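News from the Zirnmont House Residents' Association

The shared kitchen on the second floor: what changes and what stays

Dear neighbors,

Many of you have asked me in the stairs when the shared kitchen will open again. The answer is 14th February, in the afternoon. The painters have finished, the new sink is connected, and only the lock of the pantry is still missing. Jawad Pirzada has ordered it from Verstraete and it should come in the same week.

I want to use this space to write something about the tables, as this was the subject with the most letters in September. We received 24 letters, and most of them were about the long table by the window. Some families wished to keep it. Others wrote that it is too high for children and for people who sit in a wheelchair. After two meetings we decided to keep the long table and to buy one lower table in addition. The lower one cost 257 euros with delivery, and the money came from the summer flea market.

For the lower table there is one wish from Humaira Yousafzai, who cooks there with the children's group: please leave it clear when you go home. Last year she often needed a half hour only to carry away pots and bags before the children could begin. If you want to leave fruit or bread for others, this is very welcome, but put it in a bowl or on a tray, so that it can be moved in one moment. 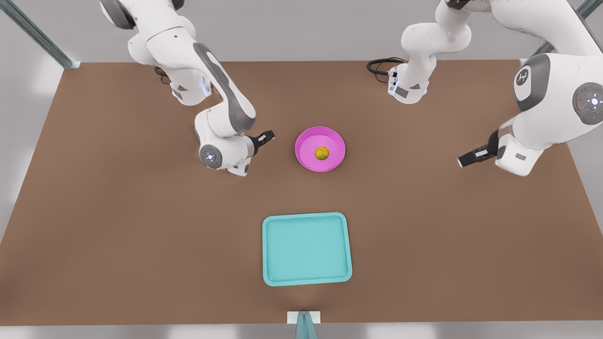 Fruit in a bowl, with a tray nearby.

The shelf for sharing food also continues. The rules are the same as before. Write the day on a piece of tape, stick it on the food, and do not leave meat or fish. Food without tape will be thrown away in the evening. Last autumn we had a misunderstanding about a big pot of lentil soup, which stood on the shelf with no tape and was in fact meant for a birthday. I apologize again to Josiane Collet and her guests.

The booking list has moved. It hangs now inside the door, on the left, and no more beside the elevator. One household can book the kitchen for up to six hours in a week. If you need it longer, for example for a wedding or a funeral meal, please speak with me first – we will find a way. Groups of more than 30 persons must use the hall on the ground floor, because the fire inspector does not allow it upstairs.

Ville Nurmi has offered to sharpen the kitchen knives one time each season. Bring your own knives also, wrapped in a towel, with your name. He does not take bread knives.

We are still looking for a large rice cooker, a second kettle and some oven gloves which are not burned. The old kettle works, but the lid must be held with a finger. If you have something at home that you do not use, leave a note in my mailbox and I will come to get it.

The cleaning plan for spring will be on the door before the end of the month. Please check if your name is written correctly, as I copied the list by hand.

With kind greetings,
Rukhsana Mengal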